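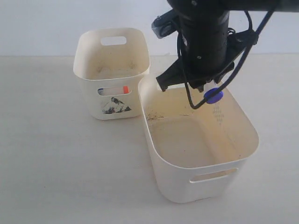 Sorting task, bench notes, July

Present: Zofia, Macario, Karla, me (Uriel) until four. Florian came in for the last hour.

Task as agreed with the Groltham people: arm takes small items out of the small basket and puts them in the large one, then the reverse. No lids, no fixed positions, baskets may sit at any angle. The round at Drastham is judged on number of items moved in two minutes, with a penalty for touching the table.

Morning

Homed the arm, checked the wrist camera. Connection dropped once during start-up and came back after Karla reseated the plug at the controller end. Have written this in the fault book too.

Started with the large basket set diagonally on the right of the table and the small one behind it, to the left. The two are almost touching at the corner. Macario thinks we should always practise with them this close, as the rules give no minimum gap. Zofia would rather learn the easy layout first. We did it Macario's way before lunch and Zofia's way after.

Hover height over the large basket: the first value was too low for the back rim. The fingers point outwards a good way when open, and the tip on the left side is what gets to the rim first. Raised the hover and told the planner to use the open width of the gripper, which it had not been doing. It was still using the closed width from the spring project. This probably explains the bad runs in the Giltodley demo as well.

Cables. They hang in a loop to the left of the gripper and then go up to the right. With the clip where it is, the lowest part of the run sits over the inside of the large basket when the arm is in hover. Fine while hovering. On the way down the clip goes in before we want it to. Options talked about:

- move the clip further up the arm and shorten the loop
- route everything on the right side, away from the camera
- leave it alone and come in from the other side

Karla wants the second. I think it will pull at full wrist rotation but have not measured it. To try tomorrow with the motors off, moving the wrist by hand.

Afternoon

Camera. The detector is good on anything with a strong colour. The orange item in the small basket was picked out every time. The blue and white one was found in most frames but the box jumped about. Inside of the large basket is a poor background for it: cream plastic, yellowed in places, with specks near the back wall, and the detector called the specks an object 9 times in the afternoon log. Wiped the inside with a cloth, will repeat the count with the same settings. If it is no better we raise the minimum size, but then we may lose the smallest test pieces.

Handle holes. The small basket has one at the front and you can see the contents through it. Detector does not know the difference between an item seen through the hole and an item seen over the rim, so the planner gave us a grasp point on the front wall. Florian stopped it with the button. Fix for now is a mask over the front wall, drawn by hand in the basket model. Not a proper fix if the judges turn the basket round. Zofia has taken this one.

The dark printed picture on the front of the small basket may be worth using as a marker to work out which way the basket is facing. Only helps if Drastham supplies the same baskets. Macario to write and ask.

Depth. Shadows to the lower left of both baskets. No false objects from these today. Left the lamps as they are and put tape on the floor for the stands.

Training images: 2,317 labelled so far, counting the old set. Karla says the old set has hardly any with the arm over the basket, so we need more of those before retraining. Everyone to label for half an hour before going home. I did not do mine, will do it in the morning.

Pick runs, late session, with the new hover value and the mask on: 6 clean. Did not keep proper times, the stopwatch was in the other room. Next session we time from the go command to the fingers opening, same person on the watch throughout.

To do

Wrist rotation check with cables on the right (Uriel, Karla)
Front wall problem (Zofia)
Letter to Drastham about baskets, ask about lighting in the same letter (Macario)
Put the open width in the shared settings file so it is not lost again (Florian)
Ask Salinas for the spare camera bracket back

Power off at the wall, controller left on charge.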